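To: brultorville-builders list
Subject: Re: [gripper] finger pads slipping on thin cloth
Date: 2020-03-31

On the earlier message, the list wrote:

> I have built the two-finger hand tool from the Rennie drawings, with the
> printed arms and the white base. It holds blocks and bottles without
> trouble. On thin cloth it closes, I lift, and the cloth slides out before
> it clears the table. I have tried more squeeze and it makes no
> difference except that the arms bow.
>
> Is this the pads, the arms, or the way I am closing it? I would like to
> know before I print another pair. A pair takes most of a day on my
> machine.
>
> Also, which screws are people using at the shoulders? The drawing and
> the parts list disagree.

Don't print another pair yet. I had the same symptom on my first build and the arms were fine. Answers in the order I would check them.

1. Tip contact

Close the fingers on a strip of printer paper and hold the tool up to a lamp. If you see light between the pads at the very tip, the pads are meeting at the heel first. A block doesn't care about this. A fold of cloth does, as it sits in the last few millimeters and gets no pressure at all. More squeeze then bows the arms and opens the tip further, which matches what you describe.

The fix is a shim under the heel screw of each arm, not at the tip. I used 2 layers of aluminum tape per side. Recheck with the paper after each layer and do both arms equally, or the pinch point walks off center.

2. Pad material

The pads in the Rennie parts list are a hard rubber. They are fine for rigid parts. I replaced mine with a shore 40 silicone sheet, cut to the same outline and glued with silicone adhesive. Super glue does not hold silicone, whatever the packet says. Leave it clamped overnight.

Do not go softer. I tried a foam pad and it rolled at the edge every time I lifted.

3. Screws

Follow the drawing. The parts list is from the previous revision and the shoulder screws in it are too long. They bottom out in the boss before the head seats, so the arm feels tight on the bench and has play under load. If you have already run the long ones in, check the boss for a split before you reuse the arm. Put a drop of the weak threadlocker on the hex-socket screws at the lower ends. Those were the only ones that backed out on mine.

4. How you pick up the cloth

Come in low with the fingers open, push slightly so the cloth bunches up between them, and then close on the fold. Closing on a flat single layer is asking the pads to pinch something with no height. Lift slowly until the near edge is clear. For anything larger than a dish towel, pinch well inside the edge and let the rest trail.

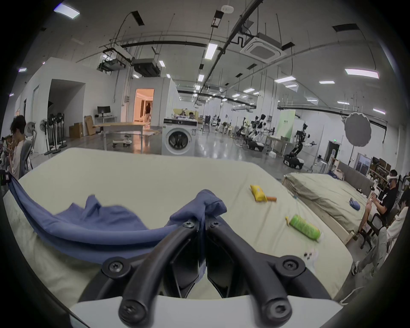 5. Logging the closing position

Only if you have fitted the encoder. The Zevier board reports raw counts and the zero moves every time you change a pad or a shim. Close the tool empty, read the value, and store that as the new zero. Mine reads 305 with the silicone pads on. Yours will differ, so don't copy the number. If the reading at closed drifts over a session, look at the linkage before you look at the board.

I have not tried the Ekeck arms, so I can't say if the stiffer print helps. On paper it should reduce the bowing, but it would also hide a bad tip contact for longer.

If the paper test comes back clean and it still slips, post the pad thickness and the gap at the heel with the tool closed. The drawing for the shim is in the list files under November, in the same folder as the corrected screw table.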